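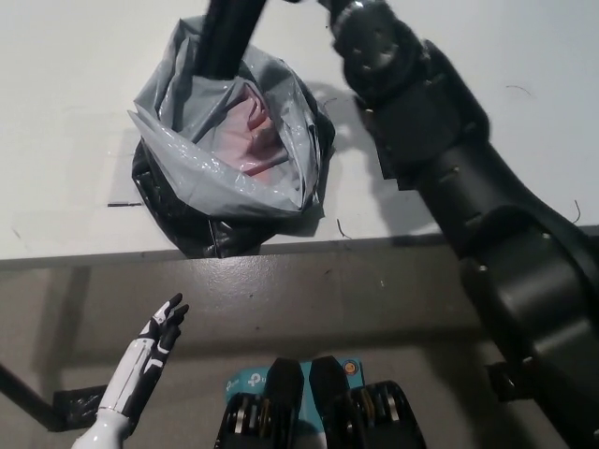 Unit 4 of the housekeeping course is on soft waste and soft storage, or in simple words, what we do with plastic bags before and after there is something in them. Students often think this is too easy for a lecture. Then they come to the practice room and I see bags tied too early, bags torn at the bottom, and clean textiles put by mistake into the trash. Please compare the gray bag on the table with the black one beneath it: the gray is translucent, so the pink content can be noticed even through the plastic, and the black hides everything. This difference decides most of what we will say today.

1. Words we use in this unit

Inner bag: the bag that touches the content.
Outer bag: the bag that protects the inner one, or that carries the weight.
Mouth: the open end of a bag.
Neck: the part under the mouth which we gather with the hand before tying.
Headspace: the empty part between the content and the neck.

In the Panstead building the staff say "liner" for every kind of bag. In Tallholm they say "liner" only for a bag which stays inside a bin. For the written test, please use the words from the list above.

2. Choosing the bag

A translucent bag is for things that will be used again: towels, cleaning cloths, soft toys, seasonal clothes. The person who opens the closet in March must understand what is inside without untying ten knots. A black bag is for trash, and in our course only for trash, when it is used alone. If you put clean cloths in a single black bag and leave it on the corridor floor, it will be taken away with the trash. This happened in Koltside two years ago with 42 new dish towels, and the person who packed them was me.

When we use two bags, the rule is different. The content decides the inner bag, and the way of carrying decides the outer bag. A black bag may be an outer bag for storage if it has a paper label on it. Write the label before you tie the neck.

3. Filling

Open the inner bag fully and push one hand down to the bottom corners. Put soft things in folded, with the fold downward. Leave headspace of one hand width at least. Do not press the air out with your knee (I have seen this many times). Press with two flat hands, from the bottom to the mouth.

Hard or pointed things do not belong in the same bag with textiles. Hangers are the usual mistake.

4. Two bags together

Many students learned at home to put one bag into the other first, and to fill after that. It is a good method for kitchen trash. For textiles I prefer to fill the inner bag first and then to pull the outer one up from below, like a sock. 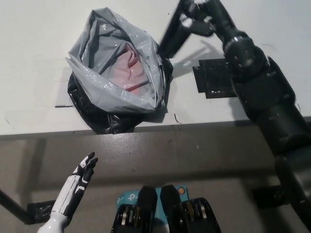

The stage I call "half dressed" is when the outer bag is present but does not yet do its work. Sointu Tikkanen, who taught this course before me, used to stop the whole class at this stage and ask what will happen if we lift now. Look at how the black plastic lies on the table, bulging out from under the gray bag and spilling a little over the front edge, while the gray bag is open at the top. If somebody takes only the gray folds and lifts, the black bag may stay behind. So first bring all the plastic back from the table edge, then find the mouth of the outer bag, then pull it up on all sides until both mouths are at the same height. Only after that, gather the neck.

5. Tying

Inner bag: twist the neck two full turns and fold it down. For storage no knot is needed. For trash, make one simple knot.
Outer bag: always close it separately. If both necks are in one knot, you must cut both bags to open one.

The Laitinen clips in the drawer are for storage only and must come back to the drawer. We began the year with 100 of them.

6. Weight

Dry textiles look heavier than they are, and damp ones are heavier than they look. The practice towel set weighs 860 grams dry. Weigh it again after rinsing and wringing, and write both numbers in your notebook. Never store anything damp in a closed bag, not even for one night.

7. Homework

a) Pack one set of bed linen for storage, with two bags and a label. Bring it to the practice room.
b) Look at the storage closet in your own home or workplace. Write half a page: which bags can be understood from outside, and which cannot?
c) Read the section about bag thickness in the course folder. We will need it in Unit 5, where the subject is broken glass.

Handout revised 2020-06-27. The old version had the inner and outer bag reversed in section 5, please throw it away.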